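Patbridge Knitwear and Cloth Archive
Progress report to the Plistholm Fund, second period

Work done since the last report

The aim for this period was to finish listing the sample books from the old Stakis mill and to start on the loose garments. The sample books are finished. There are 70 of them, and each now has an entry giving the size, the binding, the range of years where we could find one, and the condition of the pages. The books hold mostly checks and stripes woven for school skirts, scarves and travelling rugs.

Matching the patterns to the mill's order ledgers has been slower. We have firm matches for 33 books. The rest use a numbering system that changed when the mill moved to Liao Street, and the ledger that would explain it has not been found. We have entered these as unmatched and will not guess at them.

Loose garments

Listing of garments began in October. Each one is laid flat and its fibre, colour, construction and any labels are recorded on a single sheet. We have settled on plain colour words, after finding that three people had used "rust", "brick" and "copper" for the same jumper.

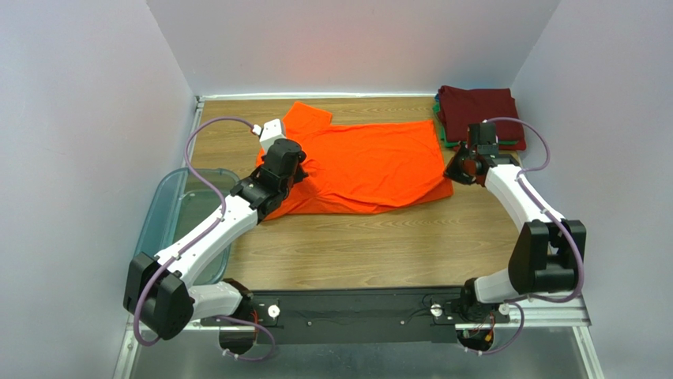

Orange T-shirt laid out on a wood-grain tabletop.

The wording for collars and necklines has also been agreed. We now record the type of neckline, whether the band is ribbed, and whether it is cut in one with the body or sewn on. Woven and knitted pieces have separate sheets, as the single sheet left too many boxes blank.
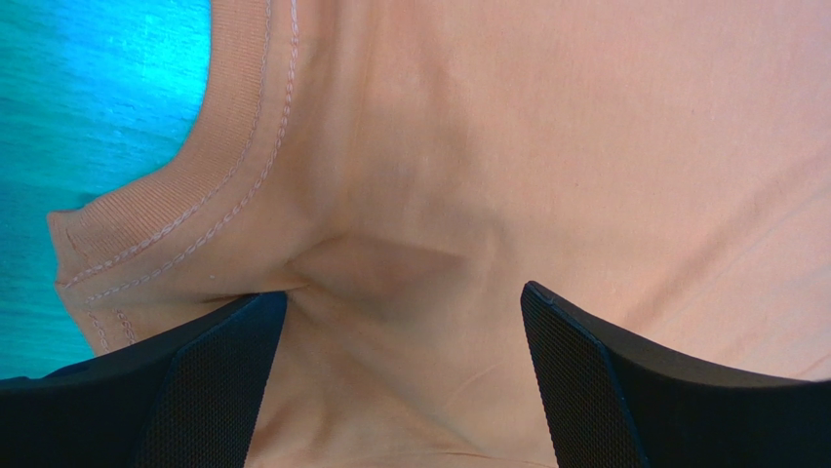
Storage remains the main difficulty. The boxes we ordered were too shallow for the heavier rugs and had to be exchanged, and the deeper ones do not fit the lower shelves. We have moved the shelves up by one notch, which costs us a row at the top. The pleated skirts are still on hangers and should be boxed before the summer.

Spending

We have spent 70 per cent of the grant. Boxes and tissue came in under budget. Scanning went over, mainly on account of the fold-out pages in the later sample books – these had to be done in sections and joined. We ask to move the saving on boxes across to scanning. The total would not change.

Next period

Finish the garment sheets. Box the skirts. Put the first part of the sample book list on the website, with the unmatched books marked as such. A former mill office in Plistholm may hold the missing ledger, and we have written to ask for a visit. No reply yet.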